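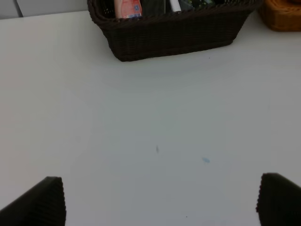
2019-04-14, bench notes, basket task

Good session! We closed out the day with 101 new demos on the two-basket setup, which brings the Gotau set to 1,814. Manju Kanaujia drove the first half and I took over after lunch. Her paths are so much smoother than mine that you can pick out our runs from the wrist speed plots alone (I'm the one with the sawtooth).

The big change is the start pose. Up to now every run began with the gripper hanging right over the basket, and the policy got lazy about the approach. Now we start well back, fingers open, with a long stretch of bare white table to cross before anything happens. I love what this does to the data. The dark basket comes in small at the top of the wrist view and the model has to go find it.

Mughal (the checkpoint from last week) does fine on the pink bottle in replay but keeps mixing up the dark basket's shadow band with the basket wall. More variety in the lamp position should help, so I moved it 6 times over the session and logged each one in the Kasar sheet.

Threw out 2 runs. One was me letting go of the trigger too early, the other had a dropped time stamp, and Ellama won't load a run with a gap in it. Both are in the reject folder if anyone wants to look.

Did not clean the table between runs. There's a light-blue smudge near the middle and a few specks, and I want them in there so the policy learns to ignore them. Please leave them alone!

Next:
- swap the tan basket and the dark one, same start pose
- try the slim white thing lying flat on the table
- Manju wants a slower close on the fingers, set it in the config before the first run
- retrain overnight on the full set and compare with Mughal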